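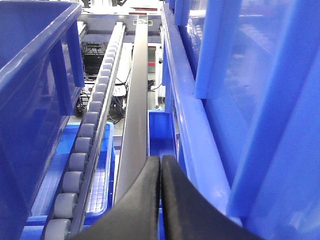
Our wrist cam view, fingers nearly shut, rollers on the left

Wrist camera sees mostly its own fingers and blue bins, normal?
Posted by Flodness, July 2024

Hi all! I'm in a summer robotics class and our project is sorting parts between bins next to a roller track. The camera rides on the wrist, and pretty much everything it looks at is blue (bins, tray, the big crate on the right). Our detector keeps deciding the crate is a part. We trained it on 171 pictures. Do we move the camera or take more pictures?

Jekico
More pictures. We had 1143 by the end of June and it still got confused sometimes lol

Daher
I'd leave the camera alone, you want to see the fingertips when you grab. Mask out the fingers first, they stay in the same spot for any given opening. Then take new shots with the arm at 7 different heights, and throw in plenty with no part at all so it learns what plain bin looks like. If your teacher lets you, lay gray paper in the tray. My team did that for the Kurnurau contest and it took 2 minutes.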